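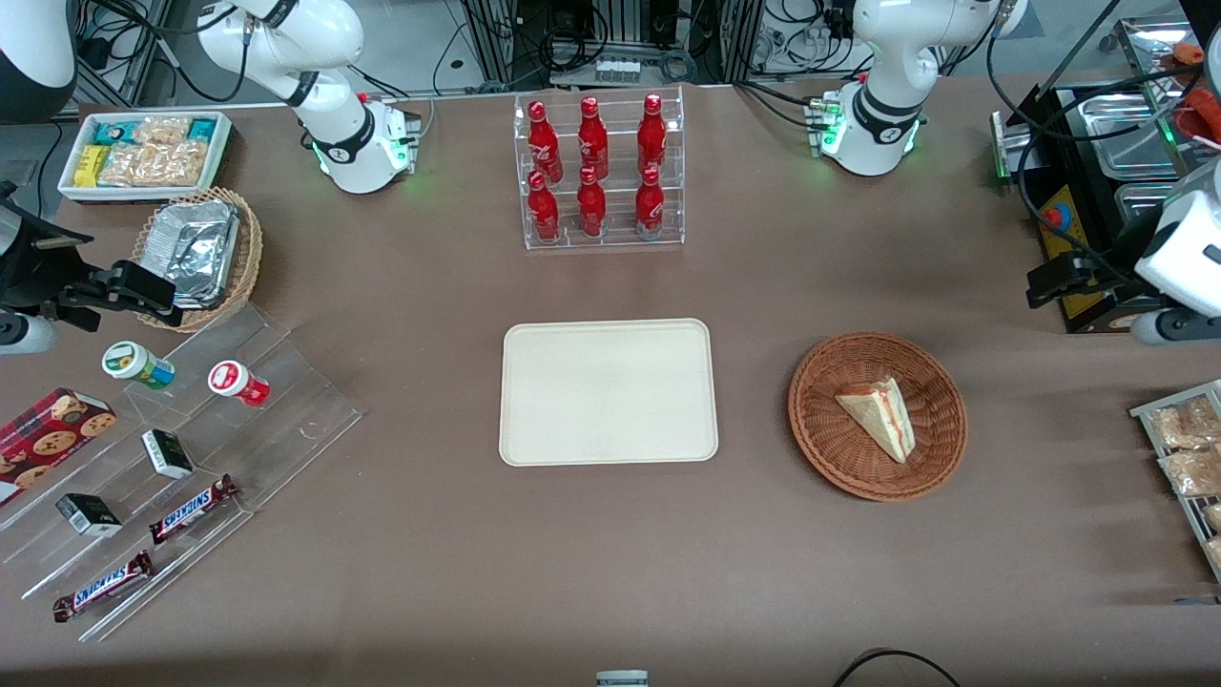

Notebook, Pletdale lab, August
Open day, meal tray demo, two-arm cell

Present: Tiziana Caputo (demo lead), Erhan Kırmızıgül (arms), Thilini Biswas (notes, this page), Muthoni Mushi (visitor side). Kimutai Mwaipopo from Ravovetti came at 10:30 with their group and stayed through the second block.

Task as shown to visitors
Empty beige tray in the center. Visitor picks a main, a snack and a drink from the card. Arms fill the tray, Muthoni takes it off, puts down a clean one. Mains come from the sandwich basket or the foil containers in the wicker basket on the right arm's side. Drinks from the acrylic bottle rack at the far edge. Candy bars from the stepped stand. Food warmer powered up on the left arm's side, not on the card today.

Runs
66 orders taken, two blocks. 34 in the morning, the rest after lunch. 8 needed a hand on the pendant, all logged by Erhan with the joint positions at stop. No e-stops.

Breakdown of the 8, from his log:
- five on the stand. Candy bar lying at an angle on the step, jaws closed on the wrapper end only, bar rotated out during the lift.
- two on bottles, rear row. Wrist came too near the front row caps and the planner gave up. Front row was fine all day.
- one on a foil container. Lid rim caught on the one under it.

Settings
Grip force left at the Bilmont values for everything except sandwiches. Sandwich force dropped 20 percent before doors opened, after Tiziana found finger marks in the bread in the warm-up. No marks after that. Approach speed unchanged.

Visitor questions worth keeping
Kimutai asked whether the baskets have to be taught again if they move. Answer given: small shifts no, other side of the table yes. He wants this in writing before Ravovetti decides on a second visit. Several people asked why the right arm never takes from the warmer. Reach. Erhan drew it on the whiteboard, should go on the poster.
One person from Aksoy asked for cycle time. We did not time individual orders and I said so.

To do
- Erhan: lay bars square to the step, rerun the stand picks, compare with today.
- Thilini: log start and end per order next time.
- Tiziana: try rear row bottles with the wrist turned the other way. If no good, load the front row only.
- Route the loose black cable at the front of the table. Noted in setup, still there.
- Muthoni: send Kimutai the basket answer.

Arms parked and cell powered down 17:40. Sandwiches thrown out, packaged stock back in the cupboard.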